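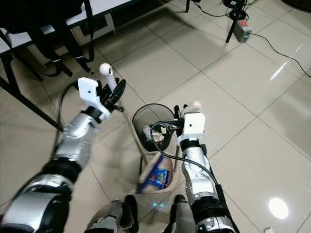

Lista de revisión previa a la toma – puesto de residuos, Fernora
Tarea: recogida de basura, dos brazos
Episodios válidos hasta ahora: 217

1. Parada de emergencia al alcance de la mano. Sí. Al alcance de una mano larga.
2. Cables de las pinzas sin tirantez en todo el recorrido. Sí. Repetir tras cada pausa.
3. Cables del suelo fuera de la zona de paso. Pendiente. El del trípode sigue cruzando las baldosas con gran confianza en sí mismo.
4. Reflejos en el suelo. Anotados. Pereyra pidió «luz natural» y tenemos lámpara de techo y baldosa brillante.
5. Papelera de malla y cubo beige entre los dos brazos. Conforme.
6. Contenido variado. Papeles, envoltorios y una bolsa azul de aperitivo. No vaciar: la basura es material de trabajo y está inventariada.
7. Mesa del fondo despejada. No. Retirar lo negro de las correas antes del episodio 218.
8. Descartes etiquetados con motivo. 13 sin motivo. «Raro» no es un motivo.

Próxima revisión: al cambiar de turno, 15:00.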